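Jan 29, 2020

# Report the delay with the count

Every respiratory season, our county health department publishes a weekly number of confirmed cases, and every season the number is read as if it described the week printed beside it. It describes something else: the lab results that reached the department before the reporting cutoff, sorted by the date they were received. The week in which those patients became ill is a different quantity, and it is the one most readers think they are getting.

The gap can be measured. I took last season's county flu bulletins and compared the first published figure for each week with the final figure for the same week, sorted by date of first symptoms. For the peak week the bulletin listed 383 cases. The final figure, settled the following May, was 1,154. No one hid anything. The records arrived late, the tables were revised, and the revised tables were posted to a page that few people open.

A first count that captures a third of the final one can still be useful, provided the share is stable. If it were always a third, anyone could multiply by three. It is not stable. It falls when labs are busy, which is when cases are rising, and it climbs again when the load drops. The published curve is therefore too flat on the way up and too long on the way down. Clinics that plan staffing from it will add people late and release them late.

The usual reply is that early figures carry a footnote saying they are provisional. I have read the footnote. It says that figures are subject to change. It doesn't say in which direction, by how much, or how soon. A reader can't act on it, and it protects the publisher more than it informs the public.

What should be printed is the delay itself. For each week, give the count received so far, the median number of days between symptoms and report, and the share of the final count that had arrived by the same point in earlier seasons. All three can be computed from fields the department already holds. Khalil Bitar, who ran a reporting desk for several years before moving to hospital planning, tells me the table took him one afternoon to build and eleven months to get approved. The objection was that it would confuse people.
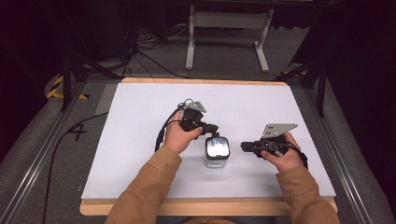 *Two hand-held grippers and a small clear container on a white work surface.*

I don't find that objection convincing. Weather forecasts give a chance of rain. Shipping companies give a range of delivery days. People handle both without trouble. What does confuse people is a number that was 383 when they read it and 1,154 when someone quotes it back to them months later. They conclude that one of the two was false, and they trust the next bulletin less.

A stronger objection comes from Noura Yammine, a statistician with whom I have argued this point more than once. She holds that a correction based on past seasons will fail when the present season is unusual. A new test, a new rule on who gets tested, or a new virus can break the pattern, and the adjusted curve would then be wrong with an air of precision. She is right about the risk. My answer is to print the raw count and the adjusted range side by side, and to widen the range when the delay moves outside its past values. A department that watches its delay each week will see such a break sooner than one that ignores it.

There is also the matter of cost. Much of the delay comes from handling. In our county, results from smaller clinics are still faxed, then typed in by hand, then checked against an address list. During last season's peak there were 470 forms waiting at one office, handled by a staff of 8 who had other duties. Money spent on a faster test does little if the result then waits in a tray. Electronic reporting from those clinics would shorten the delay more than any purchase now in the budget, and it draws less interest because there is nothing to photograph.

I would ask the department for two changes before next season. First, sort the main chart by date of first symptoms, with the most recent weeks shaded to mark them as incomplete. Second, publish the revision history in the same file as the current figures, so that anyone can check how earlier estimates held up. Neither requires new law or new data.

The next bulletin is already being prepared from records sorted by date of receipt. Readers should treat its latest two weeks as a lower bound, and should compare them with the first figures published for the same weeks last year, using the old bulletins and leaving the revised tables aside.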